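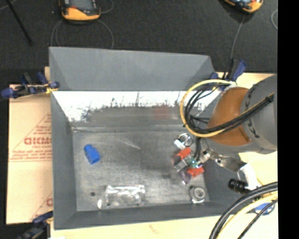
# Weveo: name variants for fallen angels and demons in older printed books

Weveo is a table of names. Each row is one spelling of one name as it stands in one passage, with the passage given in a second column and a short note in a third. It covers the usual crowd: Azazel, Samael, Belial, Beelzebub, Asmodeus, Mastema, and a long tail of names that occur once in a grimoire and never again.

Please read the limits before the download instructions. Most complaints about the earlier release came from people who did it the other way round.

## What is in it

- `names.csv`: 1,000 rows, one per attested spelling
- `sources.csv`: the 31 printed books the rows were taken from
- `disputed.csv`: 50 rows that were pulled from the main table, with the reason in the last column

Text is UTF-8. Hebrew and Greek forms are given only where the printed book gives them. Nothing has been converted back into Hebrew from a Latin spelling, a habit I would like to see less of.

## What it does not show

Two names that look alike are two names that look alike. The table has no column for "same being as," and it will not get one. Samael in a rabbinic commentary and Samael in a nineteenth-century ritual manual share a spelling and some borrowed furniture. Whether the later writer had read the earlier one, or had read a third person who misquoted it, is usually unknown, and most reference works skip the question.

The etymologies are weaker still. Azazel has been explained as a goat that departs, as a rugged cliff, and as a proper name with a divine element in it. Each has had capable defenders. The notes column records which explanation a book gives. It does not say which is right, and I doubt the evidence is there to settle it.

Be careful with Belial. In many biblical passages the word can be read as a common noun, something like "worthlessness," and translators have gone both ways. The table lists it as a name only where the printed book capitalizes it. That is a rule about typography and should not be cited as a finding.

The planetary and elemental lists in the later grimoires are entered as printed. They contradict each other freely. Claims that they preserve an ancient system need more than a neat chart behind them.

## How the rows were made

Names were typed by hand from page scans, then checked once against the same scans. The Berge set was run through character recognition first and corrected afterward, and its error rate is worse. Long s and f are confused there in places I have not found yet. Seventeen of the 31 books have no index, so coverage of those is whatever a straight reading turned up.

The `source_date` column is the date on the title page. Several of these title pages are known to lie, and grimoire publishers were fond of adding a century or two. Sorting by that column to draw a line of influence will give you a line, and I would not trust it.

## Merging with other lists

The Wurden list uses one key per being. This one uses one key per spelling. Joining them on `name` produces duplicates and quietly drops the spellings with apostrophes. Join on `passage` if you have it.

The Ditetti concordance can be joined directly, but its verse numbers follow the Vulgate in the Psalms. Shift them first.

## Known problems

- Asmodeus and Ashmedai are cross-referenced in one direction only
- Folio numbers in two of the manuals skip a gathering
- "Lucifuge" rows lack a language tag

Last updated: March

## Comments

**Why no Lilith?** She is in half these books.

Reply: In fewer than people expect, and mostly in footnotes by modern editors. Footnotes were left out.

**The Wurden join worked after I stripped the apostrophes.** Might be worth putting in the instructions.

**I think you are too hard on the cliff reading of Azazel.** It is old and it fits the ritual.

Reply: Old, yes. The ritual may have shaped the reading, which would also make it fit.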